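## 4. Demonstrar a tarefa por comando remoto

Neste capítulo o operador ensina ao braço a tarefa "cafeteira" no simulador Tornano. Os movimentos feitos com o comando Keane são gravados como demonstração. Antes de começar, confirme que o projeto Grosa está aberto e que a vista externa e a vista da garra aparecem no monitor.
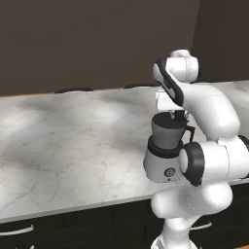
Gellport, março

**4.1 Aproximar e segurar**

1. Prima **Gravar**. O contador de passos deve ficar em zero até o primeiro movimento.
2. Leve a garra para cima da jarra, com os dedos virados para baixo. Use a velocidade 9 na parte final.
3. Desça devagar, até os dedos entrarem na abertura da jarra – a figura da vista externa mostra a posição desejada.
4. Feche a garra com o gatilho. Não aperte até ao fim do curso, 70 por cento é suficiente.
5. Espere que o indicador de contacto fique estável e só depois mova o braço.

> **Nota:** a base da cafeteira fica perto da borda da frente da bancada. Não empurre a jarra para o lado do operador durante a descida.

> **Cuidado:** não rode o cotovelo do braço quando a garra está baixa. Se a articulação toca na cafeteira, a demonstração é rejeitada e tem de ser repetida desde o passo 1.

**4.2 Verificar a vista da garra**

Mude para a vista da garra com a tecla **V**. Nesta vista o corpo da garra ocupa uma grande parte do monitor, e isto é normal. Para a orientação, use o mármore e a superfície de madeira que ficam visíveis à volta. 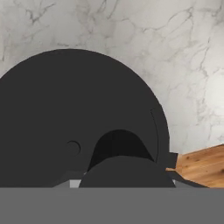

*Figura 4-2. Vista da garra, com o mármore atrás e a superfície de madeira à direita.*

6. Se a vista não se atualiza quando o braço se move, pare a gravação e carregue de novo o projeto.
7. Volte à vista externa antes de continuar. Não conduza o braço só com a vista da garra.

**4.3 Guardar a demonstração**

8. Abra a garra, suba o braço na vertical e prima **Parar**.
9. Veja a repetição inteira. Uma demonstração boa tem roughly 202 passos – se tem muitos mais, houve provavelmente pausas longas.
10. Escolha **Guardar** ou **Eliminar**. As demonstrações eliminadas não se podem recuperar.

Para o treino são precisas 71 demonstrações guardadas. Dúvidas sobre o comando: Kaisu Pitkänen. Dúvidas sobre os ficheiros: Enda Lenihan.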